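Tiempo de lectura: 4 minutos

Tengo una teoría sobre las papeleras, y aviso de que es de esas teorías que una suelta en una cena y luego nadie le vuelve a pasar el pan. La teoría es que los sitios se parecen a sus papeleras. Llevo 12 años viviendo en Trirkville y en ese tiempo he visto desaparecer las de mi calle una por una, primero la de la panadería, luego la de la parada del autobús, después la del parque, que además era bonita, verde, con su tapita. Nos dijeron que así ensuciaríamos menos, porque cada uno se llevaría lo suyo a casa. ¡A casa! Yo llevo en el bolso, ahora mismo mientras escribo, un pañuelo, el envoltorio de una magdalena y un tique de la tintorería que no sé ni de qué mes es.

La idea, por lo que me cuentan, viene de fuera. Mi amiga Heather Cruickshank, que vivió una temporada en un pueblo de montaña donde no había ni una, la defiende a muerte. Según ella, la gente se educa: el primer mes maldices y al tercero ya sales con una bolsita en el abrigo. Puede ser. Pero en aquel pueblo vivían cuatro gatos y todos se conocían, y si tirabas un papel al suelo te lo recordaban hasta en el bautizo de tus nietos. En mi calle hay un instituto, dos bares y una tienda de patatas fritas abierta hasta las tantas. La bolsita en el abrigo no la he visto yo en ningún chaval de quince años.

Lo que sí he visto es el alcorque. Quitaron la papelera de la panadería y a la semana el árbol de al lado ya hacía de papelera. Nadie lo decidió, claro. Alguien dejó un vaso, con cuidado, apoyadito en el tronco, como quien deja una ofrenda, y el siguiente pensó que allí se dejaban los vasos. Me da hasta ternura - la gente quiere tirar las cosas en su sitio, y si no hay sitio se lo inventa. Mi vecino Angus Tennant bajó en abril con una caja de fruta y la puso al pie del árbol, y durante 30 días aquello estuvo como una patena alrededor. Luego se la llevaron por ser un objeto abandonado en la vía pública. Angus escribió una carta larguísima y le contestaron con un folleto.

Y ojo, que dentro de los edificios pasa igual. En la oficina donde trabajaba antes quitaron el cubo de cada mesa y pusieron un «punto central» al fondo del pasillo, con unos colores preciosos y unos letreros que había que estudiarse. ¿Resultado? Los cajones. Abrías el cajón de cualquiera y salían mondas de mandarina. Yo misma tuve un yogur ahí dentro más tiempo del que pienso confesar. Un cubo pequeño al lado de la silla, de los de toda la vida, con su asa, resuelve más que cualquier campaña. Y la botella de agua, que es la reina de los objetos huérfanos, siempre acaba en el alféizar de una ventana si el cubo queda a más de cuatro pasos.

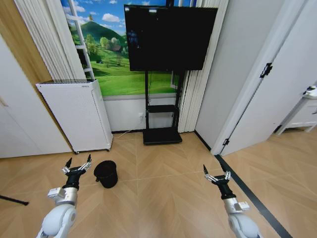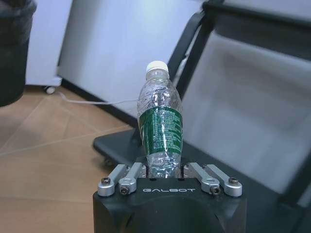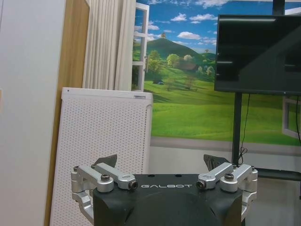
Heather me dice que soy una vaga y que lo mío es pedir que me pongan la vida a mano. Pues sí, un poco. Pero es que buena parte de vivir con otros consiste en ponernos las cosas a mano: los bancos están donde la gente se cansa, las fuentes donde hay niños corriendo, los pasos de cebra (bueno, casi siempre) donde se cruza. No entiendo por qué la papelera tiene que ser un examen de carácter. Y vaciarla cuesta dinero, ya lo sé, me lo han explicado con mucha paciencia, pero barrer el alcorque también cuesta, y eso no sale en el folleto.

Tampoco pido una en cada farola. Pido la de la panadería, la de la parada y, si se puede, la verde del parque, que en algún almacén estará. Angus ya ha comprado otra caja y dice que esta vez la va a atar con un candado de bicicleta. Yo le he prometido que le sujeto la linterna.

También te puede interesar:
Contra las sillas de terraza que pesan demasiado
Pimow, o cómo perdí una tarde entera eligiendo felpudo
El autobús de Smadi nunca llega cuando llueve
Carta a quien aparca encima de la acera
Por qué sigo comprando el pan en Avis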